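Workshop notebook, back room, Bosutgate
July, entry started 8:40

Continued from the page about the shelf. I write in the same order as I did the things, so some parts jump.

Subject today is the small green bowl and what we should do with the tableware that goes out with the Weltley set. The set has been in use for a while now and it comes back to us in a condition which is not always the same. I wanted to sit down with it for one morning and write what I see, so that the next person does not begin again from zero.

First the storage list. Our list says 1056 for the bowl, and I have kept this number on the label. The older list from Szulc has the same bowl under only a color name, "mint", and this is a problem, because to my eye it is mint in the shade and nearly white where the light falls on it. Please use the number. I have crossed out the color name in the paper copy, with pencil, so it can be put back if somebody disagrees.

Then the tray. I put the bowl on the tray and looked at both from above, under the normal ceiling light, before any cleaning.
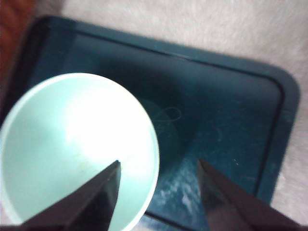 I am more worried about the tray than about the bowl. The plastic is dark teal, and on a dark color every small mark is shown. There are curved fine lines in the middle part, and I could not decide from looking if they are scratches or the rest of some printed pattern. My colleague voted for scratches. There is also a whitish area lower down. It can be dried residue, or powder, or only light on worn plastic. I write all three, since last time I wrote only "dirty" and then we washed it three times for nothing.

Proposal for the tray, to be discussed:

Wipe with a damp cloth, then let it stand 30 minutes and look again in side light.
If the white area is still there, write "worn" on the label and do not wash more.
Do not use the green side of the sponge. I think this is where some of our marks come from, but I have no proof of it.

I had a look in the catalog from Lurkidness to see if they sell the same tray. They have one with round corners and a raised rim, but the color is called "lagoon" and from the paper I cannot judge if it matches. I did not order. If we buy a new one, we should buy 2, so the set stays equal when one of them is at Weltley.

10:15, second part

Coffee, then the bowl again, on the floor this time. The floor of the back room is light gray with speckles, and for me it is a more honest background than the tray, because the green of the bowl does not mix with the green under it. The basket with the fruit was also out, so the colors could be compared in one place. The basket is orange-brown, and beside it the bowl looks colder than I remembered.

I should say what I was looking for. In the last return note there was the sentence "bowls clean, some color at bottom." I did not understand this sentence. Color at bottom can be in the glaze, and then it is nothing to do, or it can be on the glaze, and then it is a job for us. So I wanted to see the inside straight from above, with the rim as a complete circle.

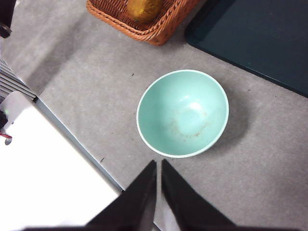 So my reading of the return note is that the person meant the ring. It is brownish-orange, faint, and it goes around the center of the bottom in a speckled way. My first idea was tea. My second idea was spice, for example paprika which was mixed with a little water and then forgotten. I am not able to say which one it is by eye, and I do not want to taste it.

What I would like to try, in this order and with a pause between:

Warm water, 22 minutes, no soap. Pour out, look.
Warm water with a little dish soap, same time. Look again.
Baking soda paste on the ring only, with a finger and not with a brush.

After each step write down the result, also when there is no change. "No change" is a result. In the winter notes we have two empty lines after a cleaning and now it is not possible to know if the step was done or skipped.

If the ring does not go away after the paste, I suggest we keep the bowl in the set and add the words "ring at bottom" to label 1056. It is still a nice bowl. The pale rim makes it easy to find on a dark shelf, and the size is good for the exercises with small portions. I would be sorry to send it to the spare box for only this reason.

About the fruit: please do not store it together with the tableware. In the basket it is fine. The fruit is the yellow-green one, I believe a mango, but a colleague says pear and I did not cut it. Whichever it is, it should be eaten or changed before the set goes out, and the basket should be shaken over the bin, as the weave keeps crumbs. I found this out in spring with bread.

Small things, not in order:

The label printer makes the last digit too light. I went over it with a pen.
We need a second soft cloth. The one on the hook is for the table and should stay for the table.
The form for Weltley has no line for trays, only for "dishes". I wrote the tray under dishes with a question mark. Somebody should ask them if this is okay for them.
Szulc list, page with the baskets: one basket is written two times. I left it so for now.

11:50

Stopped here, the table is needed for the afternoon group. Water step not started yet. The bowl goes on the left side of the draining shelf with a paper note inside, please leave the note. The tray goes upright behind it. I continue tomorrow morning with the warm water, and I will write the times in the margin.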